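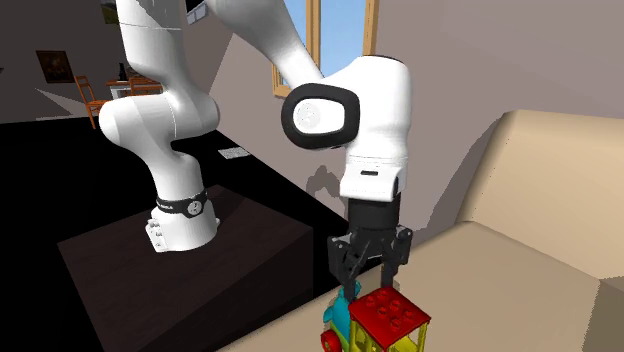 The singer behind Kallell would like you to know that there was no lost year, no breakdown and no cabin. The press notes for the new record, "Wungate," mention all of those, or come close enough that several websites have filled in the rest. She laughs when I read the notes back to her.

"I was at home," she says. "I was paying rent. I did some backing vocals for a mattress commercial. I don't know where the cabin came from."

It is a little after ten in the morning and she has picked a diner with bad coffee, which she drinks anyway. She asked that I leave her own name out and use the one on the sleeve, and I agreed, though it did strike me that an artist with three press photos and a fragrance deal in the works is not exactly hiding. When I bring this up she shrugs. "The name on the record is the thing I sell. The other one's for my dentist."

I had come with doubts. "Wungate" is the second Kallell album, and it arrives with a story attached about independence: she has left the label that put out the first one, Vevholm, and gone to the much smaller Lindqvist, where, the notes say, she has "complete creative freedom." I have read that sentence about a lot of singers. Usually it means a smaller advance.

"It was a smaller advance," she says. "It was a lot smaller. Do you want me to say I turned down money? I didn't turn down any money. Vevholm had an option on the second record and they let it lapse. I got an email."

So the move to Lindqvist was not a choice?

"It was a choice between Lindqvist and uploading it myself from the couch. I like Lindqvist. They answer the phone. But I didn't storm out of anywhere."

This is more candor than I expected, and more than her label probably wanted. It also makes the record easier to like. "Wungate" was sold to me as raw, and it isn't especially raw. The drums are programmed and very tidy, the vocals have been tuned, and the single, which came out in May, has a chorus that would have fit on the first album without anyone noticing. What's different is the second half, where the songs get slower and stranger and she stops trying to land a hook every forty seconds.

She doesn't entirely agree about the tuning. "There are 2 songs with no tuning on them at all. I won't tell you which, because then you'll listen for the mistakes." I tell her I'd guess the closing ballad. She stirs her coffee. "You'd guess wrong, then. That one took forever to fix."

The number that keeps getting quoted in connection with this album is 3,238. It's how many copies of the vinyl were pressed, and the ads have been calling it a strictly limited edition. I ask why that figure and not a round one.

"Because the plant ran over," she says. "We ordered three thousand. They can go over the order and you have to take them, that was in the contract. Then somebody decided the odd number looked mysterious."

And the number sold so far? She checks her phone, scrolls for quite a while, and turns the screen toward me. 2,744. "So it's limited, but it's limited in the sense that you can still get one."

I ask whether that bothers her, the gap between how a record is made and how it gets talked about. She has clearly been asked this before, and for a minute she gives me the interview answer, something about the songs belonging to the listener once they're out. I say that sounds like the press notes. She puts the phone away.

"Okay. Yeah, it bothers me a bit," she says. "It also works. The first record had no story. It was just some songs, and the reviews said it was just some songs. Now I have a cabin I never went to and I'm talking to you."

That is hard to argue with, though I tried. I pointed out that plenty of people came to the first album with no story at all, and that some of them may feel handled by this one. She said she reads the messages and hasn't seen much of that. I have seen some of it, on the fan boards, where a long thread on whether "Wungate" is a real place has gone sour. (It isn't one. She says it was a typo in a file name and she liked how it sounded. A month ago she told a radio host it was the street her grandmother lived on. "I was tired," she says.)

The tour is another matter where I'd advise caution. It was announced as a full run, and right now there are 6 dates on it, two of them in the same city. She insists more are coming in the fall – the band is still being put together, and the bass player she wanted has taken a job on a cruise ship. "I'd sooner play six good ones than drive around losing money," she says, then adds that she expects to lose money on the six as well.

I asked what she'd like people to hear in the record if they could come to it without the notes. She thought about it long enough for the check to arrive.

"The organ on track seven," she said. "I played that myself, and I can't play the organ. It took me four days. Not one review has mentioned it."

I went back and listened that afternoon. The organ is low in the mix, under two guitars and a good deal of echo, and I had missed it the first three times through. It wobbles badly going into the last verse. I still think the album is two songs too long and that the single is the weakest thing on it, but I've played track seven a lot since then.

"Wungate" is out now on Lindqvist. The remaining vinyl is available from the label's store and at the shows.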